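Configuring Grasp Confirmation in Hireo

Motion Software Group, Manipulation Laboratory
Page maintained by Anca Costache. Last revised in September.

Purpose

This page describes how to set up the grasp confirmation step in Hireo, the task layer used with the laboratory's tabletop arms. The step decides whether a pick has succeeded before the arm is allowed to lift. It applies to all pick-and-place tasks written for Hireo version 4 and later. Tasks written for version 3 must first be converted with the migration script.

Before you begin

You will need a user account on the control workstation, a calibrated arm profile and a working task file. The hand-eye calibration must have been completed with the current tool attached. If the tool has been changed, repeat the calibration as set out in the Clevel guide. Staff who have not yet been cleared for powered operation should contact Floarea Pop.

Step 1. Open the task file

Start the Hireo editor and load the task. Select the node named "close_gripper" and choose Add Successor. From the list, select "confirm_grasp". The new node is placed between the closing motion and the lift.

Step 2. Set the width limits

The node compares the measured finger opening with a lower and an upper limit. Enter the lower limit first. A reading below it is treated as an empty grasp. For soft objects, set the lower limit well under the nominal width of the object, as the fingers will continue to close after first contact. The default of 9 millimeters is suitable for most rigid parts and too high for many soft ones.

Step 3. Set the settling time

The settling time is the number of control cycles the node waits before it takes a reading. The default is 46 cycles. Shorter values have produced false failures with compliant objects and are not recommended without prior testing.

Step 4. Define the support surface

Under Scene, select the surface on which the object rests. Where an object is presented on a plate or tray, register the plate as a separate surface and do not rely on the table height.
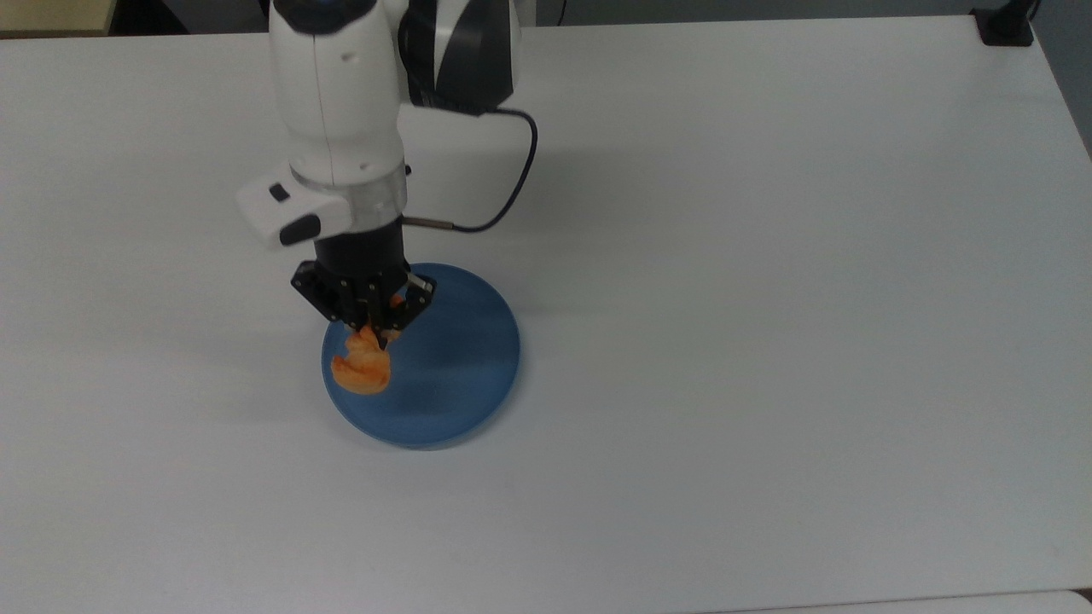 The planner uses the registered height to limit the final descent and to compute the first segment of the lift. Enter the height of the area the object rests on; the height of the rim belongs in the Clearance field.

Step 5. Test at reduced speed

Run the task in step mode with the speed override at its lowest setting. Pause at "confirm_grasp" and check that the reported width is stable. Three consecutive successful runs are required before the override may be raised.

Reporting problems

If the node returns "width_unknown", restart the gripper driver and repeat Step 5. Persistent faults should be reported to Emilian Surdu, with the task file and the driver log attached.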